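Reltska 6 moves clip checking ahead of trajectory recovery

Reltska, the toolkit for turning hand-held gripper recordings into training data for manipulation policies, has reached version 6. The release is mostly a rewrite of the ingest stage. Recordings are now checked before the camera trajectory is recovered, and a clip that fails is set aside with a reason code instead of running through the whole pipeline and failing at export.

The project is maintained by a small group at Hunwood, with the calibration code contributed by Ntuli. Both have used release candidates internally since January.

In version 5 the order of work was fixed: extract frames, recover the camera path, detect the finger markers, compute gripper width, align timestamps, export. Path recovery is by far the most expensive step, and it came second. A clip with unusable marker detections was only rejected after the expensive part was done. Version 6 runs marker detection on a thinned set of frames first. If the left and right markers are not both found in enough of them, the clip goes to a holding folder and the remaining stages are skipped. The threshold is set per project in the configuration file and can be turned off.

On the Hunwood reference set of 266 clips, the old pipeline took 114 minutes on a single workstation. The new one takes nearly half that, according to the release notes. Most of the saving comes from clips that never reach path recovery, so a cleaner set will show a smaller gain. The notes do not give a figure for one.

Gripper width is handled differently as well. The value was previously computed from the distance between marker centers, with a linear correction for lens distortion. That correction held up near the center of a fisheye image and drifted toward the edges, where the markers sit when the fingers are open. Version 6 projects the marker corners through the full lens model and estimates the pose of each marker separately. Width is then measured along the axis of finger travel. Frames with one marker missing are filled by interpolation up to a limit of 11 frames - anything longer is flagged, and the exporter writes a validity mask next to the width channel.

Path recovery itself has changed less. The feature extractor now accepts a static mask covering the gripper hardware, so that points on the fingers and mounting blocks are not tracked as part of the surroundings. Earlier versions had a rectangular mask only, and it removed usable table area along with the hardware. Masks are polygons now and are stored with the calibration. A mask has to be redrawn if the finger pads are changed for a different shape.

The maintainers also recommend backgrounds with strong, irregular detail for tabletop work. Plain dark cloth gives the tracker very little to hold on to, and large high-contrast shapes fixed to it are a cheap remedy. Repeated identical shapes should be avoided, as they can produce false loop closures.

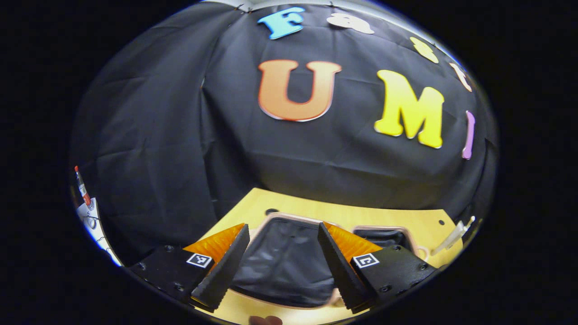
Sallau, the companion viewer, has been updated to read the new files. It plots gripper width, validity mask and tracking confidence on a common time axis, and clicking on any of them jumps to the matching frame. Held clips can be opened from the viewer and released by hand if the reason code looks wrong. Released clips keep the code in their metadata, so they can be filtered out later at training time.

Existing calibrations have to be converted. A script is included and takes a few seconds per camera, but it does not create the polygon mask, and without one the pipeline falls back to the old rectangle and prints a warning. Datasets exported with version 5 remain readable. Mixing the two in one training run is possible but not advised, given the different definition of width.

Known problems at release are a memory leak in the viewer when very long clips are scrubbed backward, and incorrect reason codes on clips with variable frame rate. A fix for the second is already in the development branch.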